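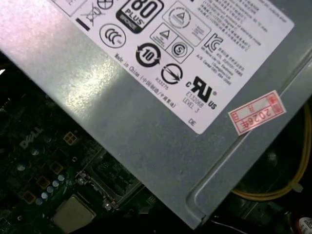
Pekia Home Help > Moving, Clearing and Getting Rid of Things

How do I clear out a relative's house when the town has so many rules about what goes where?

My aunt moved into assisted living in October, and I've been given the happy job of emptying her house in Fetdale before it goes on the market. She lived there most of her life and she kept everything, bless her, and I do mean everything. The basement alone has shelves of paint, old lamps, a chest freezer, canning jars, and a whole corner of computer stuff from when my uncle used to fix machines for the neighbors. I opened one of those up hoping to find a note about what to do with it, and on the big white label stuck to the power supply there's a trash can on wheels with a cross through it. I take that to mean it can't go out with the regular garbage, but then where does it go? And does the same apply to the lamps and the freezer, which have no such label that I can find?

I have 2 weekends left with the use of my brother-in-law's truck, and after that I'm down to my own little hatchback. I called Clenis Hauling and they quoted me for a full house clear-out, but the lady on the phone said they won't touch paint or anything with a plug, so I'd be paying a lot of money and still be left with the hard part. If anybody has been through this and can tell me what order to do things in, I would be so grateful. I keep walking in, picking up a gravy boat, and walking out again.

Posted by stillsorting

Maxence Hervieu

Oh, I feel for you. We did my father-in-law's place the winter before last, and the gravy boat business is exactly how the first few trips went for us too, so please don't be hard on yourself!

You read the label right. The crossed-out can means keep it out of the household trash and take it to electronics recycling. It's a mark that started with European rules, but you see it on things sold all over, and plenty of things without it still shouldn't go in the can. I'd go by the plug: if it has a cord or takes a battery, put it in its own pile and ask the transfer station. Ours took computers, monitors and radios at one window and the lamps at another, and the bulbs had to come out of the lamps first (the long fluorescent tubes especially, those have a bit of mercury in them, so wrap them in an old towel and don't let them roll around in the truck bed).

While you're at it, leave the power supplies themselves closed up. They can hold a charge after they're unplugged, and there's nothing in there you need. The hard drives are another matter. If your uncle was fixing computers for neighbors, there could be other people's tax returns and family pictures on those, so I would pull the drives and ask the recycler about shredding before I handed anything over.

The freezer is its own story. It has refrigerant in it that somebody certified has to draw out, and most towns will charge a fee or make you book a pickup. Call about that one first, before you do another thing, because ours took weeks to come through. Tie the lid so it can't latch shut on a child, or take the lid off altogether if you can manage the hinges.

As for the order, we started with the rooms that had the least feeling in them. Garage, then basement, then linen closet. By the time we got to the kitchen and the bedrooms we had some muscle for it. My wife put aside 7 boxes marked "later" and we let ourselves fill those without arguing. We have since opened 4 of them. The others are in our garage and I expect my own children will have the pleasure.

Use the truck for the freezer and the furniture. Jars, books and computers will all go in a hatchback, a bit at a time, so don't waste truck days on them.

pinecone_beth

paint: if its latex you can dry it out with cat litter, leave the lids off till its hard, then alot of places let you put it in the trash. oil paint no, thats hazardous waste day. call the county

Also dont pay for a full clear out till you've had a thrift store come by, they took our couches for free

Csaba Tóth

Both good answers, and I'll just add a few things from having lived out this way a long time. The transfer station on Bodin Road is where most Fetdale people go, and they'll want proof of address, so bring one of your aunt's utility bills along with your own ID. I drove all the way out there once with my mother's television in the back and had to turn right around for want of a water bill. Go early in the morning if you can. By lunchtime the line is back to the feed store.

On the money side, when we cleared Mother's house the hauler's first figure was $3730, and I nearly signed it because I was tired. My sister made me wait. We gave the furniture to a church sale, let the cousins come through for the kitchen things, and asked for a new quote on what was left, which was a good deal smaller. So do ask Clenis to come back and look again once the house is half empty, and ask whether they charge by the load or by the hour.

Canning jars, by the way, are wanted! Put a note up at the library or the garden club and somebody will come get every one of them, lids or no lids. The same goes for hand tools, flower pots and yarn.

One last thing, and it isn't about rules. Before you take the shelves apart, ask your aunt if she'd like to tell you about any of it. We brought Mother a shoebox of odds and ends each visit, and she'd go through it with her tea and say keep or toss. It slowed us down some, but she liked being asked, and we would have thrown out my grandfather's harmonica otherwise, since it was in a coffee can with the drawer pulls.

stillsorting

Thank you all so much. I called about the freezer this afternoon and they can come get it, and I'm taking my aunt a shoebox on my next visit. Csaba, does the Bodin Road place take the paint too, or do I need to wait for the county day?

Csaba Tóth

County day for the oil paint. They'll give you the date at the window if you ask.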